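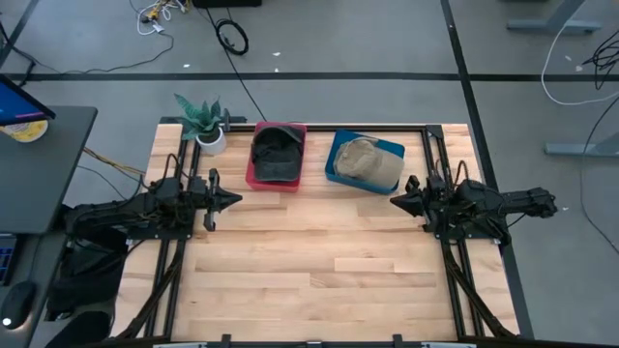
Figure 1. Rectangular tabletop in butcher-block construction, made of light wood strips.

Seasonal Movement in Edge-Glued Wood Panels With Three Surface Treatments
Samira Qaisi and Ehsan Golestani
Materials and Construction, Kovbridge College

Summary

Panels glued up from narrow strips of solid wood are sold widely as bench tops and counters. They change width as the air around them changes. We measured the width and flatness of nine hard maple panels over 60 days in a humid room. Three were left bare, three were coated with mineral oil, and three were coated with a film varnish. The bare and oiled panels reached nearly the same final width. The varnished panels moved more slowly and were still growing when the test ended. Panels coated on one face only cupped more than panels coated on all surfaces.

1. Background

Wood takes up water vapor from the air and gives it back until it reaches a balance, called the equilibrium moisture content. Below the fiber saturation point, any change in moisture content is accompanied by a change in size. The change along the grain is small enough to ignore in furniture. Across the grain it is not. For most hardwoods, movement parallel to the growth rings (tangential) is larger than movement at right angles to them (radial), and for hard maple the ratio is close to two.

In a butcher-block panel the strips are turned so that edge grain, face grain or end grain shows on the top surface. The panels in this project were edge grain. Ring direction still varied from strip to strip, so no single coefficient could be used for a whole panel. We estimated a value for each panel by sorting its strips into flat-sawn, rift and quarter-sawn groups from the end grain and averaging by strip width.

Gluing strips together does not stop movement. It averages out the behavior of the strips and makes severe cupping less likely than in one wide board, but the total change in width remains. A top screwed tightly to a rigid base can split along a glue line or bow upward for this reason. The usual remedy is a slotted hole or a sliding clip at each fixing point.

2. Materials

The maple came as rough strips from Boutros, a local lumber yard, and was stored in the wood shop until the moisture meter gave 7 percent on every strip. It was then planed, jointed and glued with Cikier Type II wood adhesive. Each finished panel was 358 mm wide across the grain at the start of the test. All panels were trimmed to the same length and sanded with the same sequence of grits.

The mineral oil was applied in three coats, wiped on and left overnight between coats. The varnish was brushed on in three coats with light sanding in between. In each coated group, two panels were treated on all surfaces including the end grain, and one was treated on the top face only.

3. Method

The panels were placed on edge in a rack in the basement of the Kasomside building, where there is no air conditioning and the relative humidity is higher than in the shop. The rack kept a gap between neighboring panels so that air could reach both faces. A logging hygrometer was hung at the middle of the rack.

Width was measured with a long caliper at three marked stations on each panel: near each end and at the center. The mean of the three was recorded. Cup was measured by laying a steel straightedge across the panel at the center station and inserting feeler gauges at the largest gap. Moisture content was read with a pinless meter set for maple. Over the whole test we took more than 200 width readings.

The first readings were taken in the shop in March before the panels were moved. Readings after that were taken in the morning, before the freight door opened. On one occasion the door had been left open overnight, and the readings for that morning were discarded.

4. Results

4.1 Width

The bare panels grew quickly at first and then leveled off. By the end of the test they were a little under four millimeters wider than at the start. The oiled panels followed a similar curve with a short delay. The difference in final width between the two groups was smaller than the spread within either group, and we do not treat it as meaningful.

The fully varnished panels had grown by little more than half as much as the bare ones when the last readings were taken. Their curve had not leveled off. The panel varnished only on the top face fell between the bare and fully varnished panels for the entire period.

4.2 Cup

All bare panels stayed flat within one millimeter. So did the oiled panels, including the one oiled on a single face. The panel varnished only on top developed a clear cup, with the varnished face hollow. The direction agrees with theory: the bare face took up moisture sooner and expanded, while the coated face lagged behind. The cup peaked in the third week and then declined as moisture reached the coated side through the thickness.

4.3 Glue lines

No open joints were found. On two of the bare panels a slight ridge could be felt at several glue lines. We attribute it to adjacent strips with different ring directions changing thickness by different amounts. The ridges were too small to measure with the feeler gauges.

5. Discussion

The calculated movement for a bare panel was close to the measured value, but the agreement should be read with care. Our sorting of strips into three groups was coarse, and the meter has a stated tolerance that is large compared with the total moisture change. An oven-dry test on offcuts would have given a better starting value. We had set offcuts aside for this, but they were stored in the shop and not with the panels, so they could not be used for the final value.

Mineral oil had little effect on moisture exchange. It does not form a film, and its normal purpose on a wood counter is to limit staining and surface drying. It should not be counted on to reduce seasonal movement. Varnish slows the exchange, but a longer test would be needed to find out whether a varnished panel in a steadily damp room reaches the same width as a bare one. We expect that it would.

For the fixing of a top, the design allowance should be based on the bare value whatever the finish. Scaled in proportion to width, our result gives the slot length needed for a wider top in the same conditions. The slot should allow movement in both directions if the top is installed at a moisture content between the yearly extremes.

6. Limitations

Only one species and one thickness were tested. With a single one-face panel in each coated group, the cup results cannot be given an error range. The test covered a rise in humidity only. Shrinkage in a heated room during winter is the more common cause of splits and was outside the time available.

7. Further work

The panels remain in the rack at Kasomside, and the station marks have been scribed so that another group can continue the readings through the heating season. The hygrometer battery needs to be replaced before the next run.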